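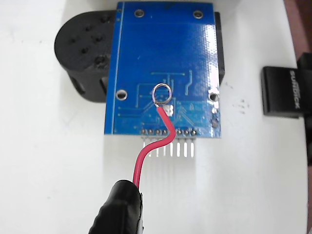
Adding a flying lead to the back of a little blue board -- loop or no loop?

Rivitz Bench Forum > Wiring and Soldering

Eero Salminen
Posts: 17
Saturday, January 6, 2024

Hello all, and a belated happy new year. I have been lurking since spring and finally have something to ask, so please bear with me while I get around to it.

I'm putting together a soil moisture readout for my mum's greenhouse and I need one extra red wire coming off the trace side of the board, separate from the header along the bottom (eight pins, all of them spoken for). My late uncle was a radio man and he always bent a small loop in the bare end before he soldered anything, so that's what I do. My brother-in-law watched me at it over Christmas dinner prep and told me loops belong on screw terminals and that on a circuit board they're just a good way to bridge something. He's a plumber, but he said it with such confidence that I've been stewing on it ever since.

So, loop or straight? And does it matter that the wire has to come down over the header on its way off the board? I've been letting it wander in a bit of an S so there's some give in it.

Bethel Gebretsadik
Posts: 3474
Moderator

Welcome out of the shadows, Eero! Your uncle wasn't wrong, bless him. On tag strips and old chassis work you hooked the wire so the joint had some mechanical strength before the solder ever touched it. A lot of us learned that way and our hands still do it when we aren't looking.

On a flat board, though, I'd go straight. A loop spreads the bare metal over a wider patch, and with traces running under the mask in every direction I don't like relying on that thin layer of colour to keep things apart. If there is a round hole you can use, tin the end, trim it short, and solder it there. It takes a minute and you'll sleep better.

Todor Bošković
Posts: 362

I'm going to disagree with Bethel, which I do with a cup of tea in hand and no ill will. A small loop, closed up tight and tinned first, is a perfectly good thing to lay on a flat pad. I did the doorbell in our old place that way and it was still ringing when we sold up. The trouble comes when people make the loop wider than the pad. Keep it small and you're fine.

The S bend I like very much. Leave it in.

Mirsad Begović
Posts: 88

Todor, a doorbell gets touched twice a day. Eero's wire is going in a greenhouse where somebody will be moving pots and catching it with a sleeve. Straight through a hole for me, every time, and then a dab of something to hold the insulation down near the joint so the solder isn't doing all the work.

I would worry more about the header. Those legs stick out past the edge and if the wire lies across them it'll end up being squashed when you push the board into its socket. Could you bring it off the side instead, Eero? I had a weather station that went quiet for most of December for just that reason, and I'd replaced 3 perfectly good sensors before I found it.

Eero Salminen
Posts: 18

Thank you both, and thank you Todor as well. I had my heart set on going off the side, but the way the box is made (an old Firasik biscuit tin, my mum's choice) everything has to leave at the pin end. Going with the round pad, then, and the wire running down over the row near the fifth joint before it bends away to the left.

What do we think of a joint like this one? The light is bouncing off the board something fierce, I'm afraid.
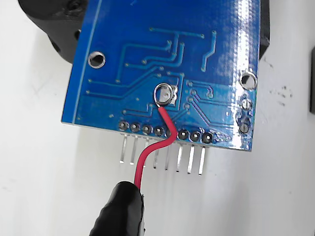 Re: Adding a flying lead -- the round pad

Sorin Shehu
Posts: 540

Hard to judge a joint from one photo, but the pad is nicely filled and there's a bit of silver showing all the way round. I'd put a meter on it: red wire to the pad, then red wire to each of the header pins in turn, and write down what you get. Compare it with the pinout that came with the board so you know which pin is supposed to beep.

After that, hold the wire a couple of centimetres along and give it a gentle tug. If it shifts at all, reflow it.

Todor Bošković
Posts: 363

All right, that looks tidy and I'll stop banging on about loops. I'd still have used one.

Mirsad Begović
Posts: 89

Of course you would.

Eero, slide a bit of sleeving over the part that crosses the header before you close up the tin. You'll have to thread it on from the far end now. And please line the tin with card, bare steel and a row of solder joints don't get along.

Eero Salminen
Posts: 19

Card from a cereal box is cut and fitted, and I have sleeving on order from Prernelari along with a new tip for the iron. I'll do Sorin's beep test tonight once the kids are in bed. Is there any harm in using the thicker sleeving, if that's what turns up?

Bethel Gebretsadik
Posts: 3475
Moderator

None at all, so long as the lid still closes. Say hello to your mum and her tomatoes.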